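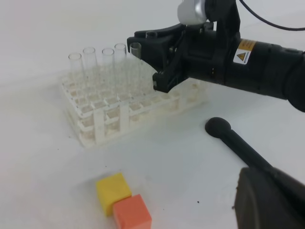
Figure 6. Gripper over the rear of the tube rack, with glass tubes standing in the wells.

Monday, April 13, 2020
By Pendo Obura, Tiltdale bench automation

6.4 Recovering from a stop at the rack

Use this procedure when the Sadari controller stops an arm near glassware and shows fault 994 (unexpected contact). The fault was added after the March stops, when two tubes were chipped by operators who pressed Resume before looking at the rack.

CAUTION: Glass can crack without breaking apart. Wear cut-resistant gloves until step 4 is done.

1. Press the stop button. Do not press Resume.
2. Switch both arms to Hold. The second arm can still move if only one is held.
3. Check whether a finger is touching a tube or the rack. If it is, open the gripper by hand with the release key. Do not pull the arm sideways.
4. Jog the arm straight up 100 mm at 5 percent speed. Take out any chipped tube and wipe the table.
5. Open the wrist camera view and compare it with Figure 7. 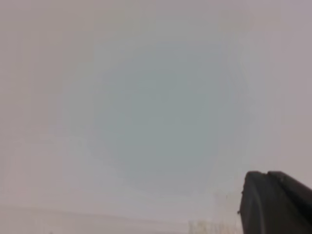

Figure 7. Wrist view with the background out of focus. Only the gripper finger at lower right is sharp.

If your view looks like this, do not run Find Rack. The software may accept a false match and send the arm to the wrong height. Move the arm in short jogs until edges are clear on the screen, then wait for the focus light.

Note: A blurred view does not clear the fault. The contact log has to be saved first (Menu > Log > Save).

6. Look over the surface under the gripper for specks and chips. Anything dark on a white surface can be picked up as a mark.

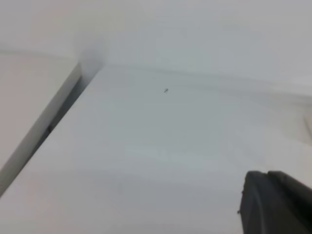

7. Run Find Rack. If the offset is over 200 counts, stop and repeat the calibration in section 4.
8. Run one cycle with no tubes before going back to normal speed.

If fault 994 returns during step 8, leave the arms in Hold and call Gonçalo Abreu.

Related
Section 4: Calibrating the wrist camera
Section 6.5: Replacing gripper fingers
Service note: Midari release key

© 2020 Tiltdale | Contact support | Back to top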